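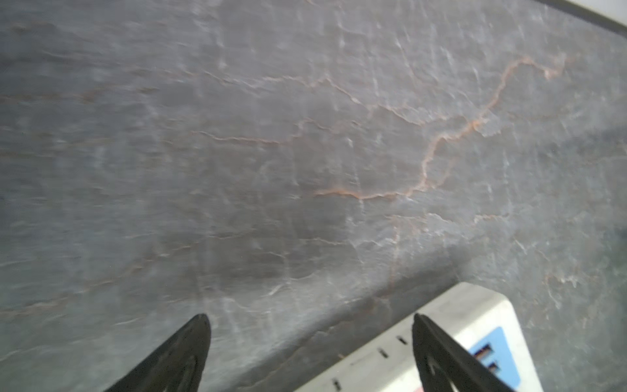 Black gripper fingers over a gray stone surface with rust-orange veins. The pale device at lower right resembles a power strip or charging hub.

Jodine (room preparation system)

Jodine is a robotic system used to clear and reset countertops, desks and kitchenettes in guest rooms at the Ashby, an extended-stay hotel in Nenton with 426 rooms. It is operated by Etalport, the company that manages the hotel, and works alongside the housekeeping staff. Each unit consists of a wheeled base, a single arm and a two-finger gripper with a small camera mounted close to it. The name is used both for the individual units and for the software that assigns them to rooms.

Background

Before the system was introduced, a room at the Ashby was prepared by one housekeeper from start to finish. Guests stay longer than in an ordinary hotel and tend to leave more behind on the counters: chargers, adapters, cups, paperwork, food packaging. Sorting these items took up a large part of each checkout clean and was the most common reason for a room being released late.

Etalport first looked at automating floor care, which other buildings had already done. The head of housekeeping, Carleen Doolan, argued that floors were the quickest part of the job and that counter work caused more delay. The company changed the plan and a trial began in May on one floor. The system entered regular service on 27/08/2018 with 4 units.

Operation

A unit is sent to a room after checkout, once a housekeeper has opened the door, removed the trash and stripped the bed. It moves to the kitchenette first and then to the desk. The arm lowers the gripper over the surface and the camera takes a series of close views while the arm is moving. Items are sorted into hotel property, lost property and items for a person to decide on. Hotel property, such as a kettle or a power strip, is moved to its marked place. Lost property is put in a tray on the base, with the room number recorded.

Anything with a cord still in a wall outlet is left alone until a housekeeper has unplugged it. The same applies to glass, open containers and medicine. Wiping is done by hand.

Patterned stone proved to be a difficult background. Several rooms have veined counters, and early versions of the software sometimes took a dark line in the stone for a cable and tried to pick it up. The fingers closed on nothing and the unit repeated the attempt until it was stopped. A later update made the arm look at a suspected cable from a second angle before reaching for it. Light-colored objects on dark stone are found more easily than clear plastic, which remains a frequent cause of calls for help.

Effects on staff

The Ashby employed 30 room attendants when the system was introduced. Etalport stated that no positions would be cut during the first year, and none were. Attendants who left in that period were replaced, though some of the new positions were part time, a point raised by staff at meetings with management.

The order of work changed more than the amount. An attendant now opens a room, does the first steps, moves on to the next room while the unit works, and returns to wipe down, make the bed and check the result. Some attendants liked this because it broke up long periods of bending over low counters. Others disliked leaving a room unfinished and said it was harder to keep track of what had been done. A door card showing the stage of each room was added after the trial – a paper one, which the staff preferred to the tablet screen they had been given.

A new role, floor lead, was created for attendants trained to restart units, clear a jammed gripper and correct sorting mistakes. There were 4 floor leads at the start of regular service, all of them drawn from the existing staff. The role pays a higher hourly rate. It also brings interruptions, and floor leads asked for their own room lists to be shortened on days when they cover the system. This was agreed to on weekdays but left to the shift supervisor on weekends.

Doolan required new attendants to learn the full manual clean before working with a unit. The rule was kept so that rooms could still be released on time when the system was out of service, and it lengthened the training period.

Privacy and lost property

The cameras run only while a unit is in a vacated room. Views of items placed in the lost property tray are kept with the room record, and other views are deleted at the end of the shift. Attendants asked whether the records could be used to measure their pace. Etalport agreed in writing that they would not be used for individual performance reviews, though supervisors can see the times at which a unit enters and leaves a room.

Handling of lost property became more consistent, with each item linked to a room at the moment it is collected. Disputes over missing chargers still occur, mostly where a guest's charger looks like one supplied by the hotel.

Limitations

Jodine does not work in occupied rooms, bathrooms or the older suites, where the space between the bed and the desk is too narrow for the base. Stayover cleaning is carried out by hand throughout the building.

See also

Hotel housekeeping
Lost and found
Mobile manipulator
Service robot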